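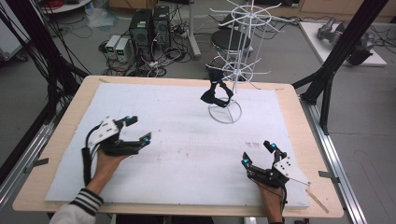 Both grippers on, white wire rack at the far side of the board.

I've been wearing the Murow hand-mounted grippers for six weeks now, and I want to talk about them as a safety person, since that's my half of the job. Lev Nechyporuk does the fun half and has his own opinions!

The grippers themselves I like a lot. The wrist strap is comfy, the fingers go where I want them, and the two cyan markers on the fingertips are easy to pick out against a white foam board (we tried a dark mat first -- never again, the glare drove me nuts). Ours were $3695 for the pair.

What really sold me is the rule booklet. Murow wrote it with Vasylenko, and it's short enough that people read it. Tuck in the strap tail before you start. Check the clamps on the table rails. Keep cables off the floor where you walk. Stop after 2000 grasps and have someone else look over the finger joints. We fail the cable one all the time, and I've got the bruised shin to prove it.

My gripes? The booklet says the joints are good for up to 4000 grasps between services, but the inspection sheet in the back has no spot to write the count. So I taped in my own. It also skips long sleeves completely, and I'd like a plain line about cuffs and straps. The older Suvau set had one.

Getting them off takes two people or a lot of patience, so settle who helps before anyone straps in. I'd put that on page one.

Four stars from me. I'm trying the Prorkow pair in March and will add a note then.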